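The Machine That Gets Its Eyes Checked Every Morning

I got to Komley before the coffee was ready, and Róisín Keogh was already on a stool with a flashlight between her teeth, looking up at the wrist of a robot. She waved me over with her elbow. I'd come to write about how a machine like this gets looked after, and I think I'd pictured oil cans. It was a lens cloth!

The wrist camera comes first. Róisín wipes it, checks the cable for pinches, then opens and closes the hand 20 times while she listens. (She swears she can hear a bad joint before any software flags it. I heard nothing at all, and I tried.) After that comes the part I liked best, when the machine gets shown some ordinary household stuff and she watches what the camera sees. 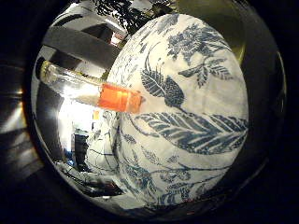
Orange cap, clear vial, blue botanical print: the view from the wrist.

Patterned things are a favorite around the bench, and see-through things even more so. Clear glass and plastic pick up every lamp in the place, and a busy print gives the software plenty to get confused about. Put the two together and a camera that's a hair out of focus has nowhere to hide. Ailbhe Mac Giolla, who handles the software side, told me they had a whole bad week in April when the robot kept closing its fingers just short of everything. She rewrote two chunks of code before Róisín found a mounting screw that had backed out by less than a turn.

"I've forgiven the screw," Ailbhe said. She didn't sound like she had.

The hand itself came from Ikard and the wrist bracket from Sorberg, and the two were never meant to meet, so there's an adapter plate in between that was cut to order at Ó Súilleabháin. It has been off and on so many times that Róisín keeps its screws in their own tin — long ones on the left, short ones on the right, and please don't tip it. I was allowed to hold the tin.

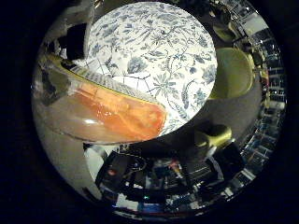
Komley Robotics — Handling and Maintenance Group

By midmorning we'd moved on to the fingers. From the wrist you get a funny sort of view, all curves, with a white finger up in one corner next to a blue-patterned plate and the clutter of boxes and wires bending away underneath. Róisín reads it the way I'd read a kitchen counter. She looks at where the finger sits in the picture and compares it with a print she has taped inside a cabinet door, and if the two don't agree she goes back for the small screwdriver.

The full check takes 40 minutes when it goes well. I asked how long when it doesn't, and she handed me the logbook, which was up to page 155 and had a lot of underlining in it. One entry just said "cable again" with the date and a drawing of a frowning face.

Before I left she let me do the last step, which is wiping down the fingertips with a damp cloth and signing the sheet. I signed on the wrong line. Ailbhe drew an arrow to the right one and went to see about the coffee.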